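Let the Demonstrations Be Messy
By Soledad Maldonado

I've spent most of this year collecting examples for a robot that is learning to put things away, and I have become a bit of a bore about one opinion: we tidy up our data far too much.

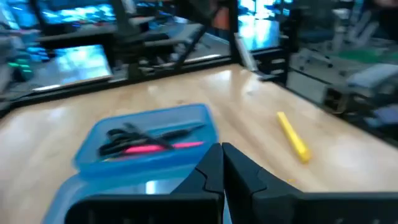 The case for the yellow marker

Scissors and a pink marker in a blue tray, a yellow marker out on the bare wood. It's about as plain as a task gets, and I could talk about it all afternoon! Which way is the marker pointing? Do you come at it from the left or straight down? Does it fit beside the scissors or go across them? A person settles all that without a thought, and every time a person settles it a little differently, the model gets something it can use.

When we started at Wendlow in February, our instructions ran to 30 lines. Markers were laid parallel to the table edge. The tray sat on a taped outline. If the operator hesitated or bumped the rim, the episode was thrown out. We kept 182 episodes from that first batch and they were beautiful, every one of them the same smooth swoop. The policy we trained on them was lovely too, right up until somebody nudged the tray.

Seon-mi Na, who had done a lot of the operating, pointed out that she'd made plenty of good recoveries and we had deleted them all. She was right. A grasp that slips, a second try from a better angle, a slow careful correction over the rim – those were the moments where she was showing the robot what to do when things go a bit wrong, and we'd been filing them under errors.

So we peeled off the tape. Four of us took turns operating, and we each had habits. Ieuan Lewis goes in low and slides. Berenice Espinoza hovers, then commits. I twist the wrist more than I need to (I've tried to stop and I can't). We collected 80 episodes that way, and I'd take them over the first 182 any day.

I know the argument on the other side, and Fulgencio Jaramillo makes it well. Mix too many styles and the model may average them into something no person would do. Fair enough. Some junk really is junk, too: a dropped connection or an operator who forgot which object they were after. Throw those out, and write down why.

But a wobble is worth keeping. So is a reflection on a glossy tabletop, and a background with screens glowing in it, since the robot will have to work in rooms like that anyway. Label the recoveries, keep the operator's name with each episode, and go easy on the delete key. We're starting on lids next, and I can't wait to see how badly the first ones go.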